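Fan curves, second attempt

8 Sep 2020

The stock curve on the Larnent board ramps on raw CPU temperature with no smoothing, so opening a browser tab is enough to make the fans surge. I spent an evening fixing this.

The settings I ended up with: duty held flat at 40 percent up to 70 degrees, then a straight line to full. Step-up delay is at the longest value the firmware offers. Case fans follow the board sensor, which moves slowly and suits them better. The rear fan is a Kwok unit rated at 2000 rpm and it ticks at low voltage, so I set it to PWM mode - the Auto setting guesses wrong on that header.

I-hsuan Liao wrote in after my December post to suggest tying the intake fans to GPU temperature. I tried it. The board can't read that sensor without software running, and I want this to work before the OS loads.
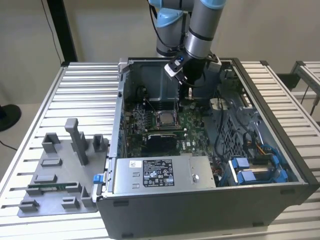 Does a flat curve make the CPU run hotter? At idle it does, by a few degrees, and under sustained load the numbers match the stock curve.

Next is the pump header, which ignores every setting I give it.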